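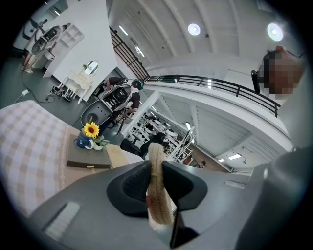

Soft things and the 1000-demo question

18 Jun 2021

I have been meaning to write up what we learned from the knitwear part of the Trendow project. Most of the work was done with hand-held grippers, so a person does the task and the gripper records it. No robot is involved until the policy gets tested.

The question was simple. If you have a fixed budget of 1000 demonstrations, is it better to have one careful person record all of them in one spot, or to split them among several people working in different corners of the same building at the same time? Tobiloba Olatunji thought the split would hurt us. Her argument was that people squeeze cloth differently, and a small policy would average the habits into something useless. I more or less agreed with her in January.

We trained two policies with the same code and the same settings. One got the single-operator set. The other got the mixed set, with beds, trays, mugs and whatever else stood near each station left in view. Each was then tested on 180 pick-and-place trials with ribbed and knitted pieces that were not in the training data.

The mixed policy did better. It finished 100 of the 180 trials and the single-operator one finished 64. Most of the gap came from the approach. The single-operator policy went to the right height only when the background looked like its own corner, and it drifted when we moved the bed.

Tobiloba was partly right about the squeezing. The mixed policy closes too early on tubes and sleeves, and it sometimes lets go and grabs again. We threw out 244 demos where the fabric slipped inside the fingers, recorded replacements, and trained once more. That cut down the regrabbing but the final score hardly moved, so I would not bother with the filtering next time.

Uldis Urbonaitė wants to repeat the test with stiffer items before we say anything general, and I think that is fair. Knit is forgiving - you can pinch it nearly anywhere and still lift it. A mug handle is another matter.

The training settings are in the Gallix notes. I still have to add the crop size we used for the second run.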